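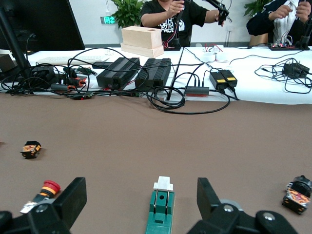
Wrist camera view, switch handling task. Knife switch between the fingers, emergency stop to the left, black arms on the white table behind.

Rumach Vurnell hand-guided arm kit, review
Tatiana Urban, 25 May 2020

The Vurnell is a pair of small jointed arms that you move by hand. A second pair, the followers, copies the joint angles, and the software records both sides along with the camera streams. Rumach sells the kit with or without followers. I tested the full set with the stock grippers and firmware, mostly on electrical panel parts: knife switches, rotary switches, emergency stop assemblies, and the smaller switch components that roll away when a finger touches them badly.

Assembly took one afternoon. The printed manual covers the arms well and the wiring poorly. Motor leads are labeled at the controller end only, so I put tape flags on the other end before routing anything. The supplied cables are too long for a bench layout and too short to reach a floor-mounted supply. Plan on buying cable clips.

Calibration is done by holding each joint at a marked pose and pressing a key. Repeatability is acceptable on the shoulder and elbow. The gripper is weaker. With the fingers fully closed on the right follower, the first calibration stored a raw position of 2,920 and the second stored 2,926. For a block or a cup that difference is nothing. For holding a thin part by its edge I could feel it in the trigger, and I ended up copying the first value into the config file by hand after each recalibration.

Handling is the strong point. The leader arms are light, backdrive easily, and hold position if you let go below shoulder height. Above that they sag. There is no force feedback, and you learn contact from the wrist view or by looking across the bench. After an hour my operators had stopped looking at their hands. Two people working one leader each is possible but slow; one person on both arms gave cleaner demonstrations for everything except long reaches.

Finger tips are flat, black, and blocky. They grip the body of a knife switch securely and are poor on round caps. A mushroom button tends to rotate out unless you approach from the side and take the neck. Brondwood makes a softer replacement tip that fits with the same screws. I prefer it for rotary knobs and leave the stock tips on for everything else.

The recorder did what it should in most sessions. I logged 70 episodes of the switch task and discarded 14, mostly for dropped parts. Two of the bad ones were the software: the wrist stream stalled, the joint log kept running, and no warning appeared until playback. Check every episode before you clear the table. Export to the Kwon format works, but the camera names are replaced by index numbers and have to be mapped back manually.

Noise is low. The power adapters run warm under continuous use and should not be stacked. Rumach support answered two of my three questions, the third being the stalled stream. A firmware update is listed for July.

Good: light leaders, simple replacement of tips, readable log files.
Bad: gripper calibration, one-sided cable labels, silent stream stalls.

I would buy the leaders again. For the followers I would wait for the update and ask Rumach for the revised gripper encoder mount, currently a separate part number that does not appear in the main catalog.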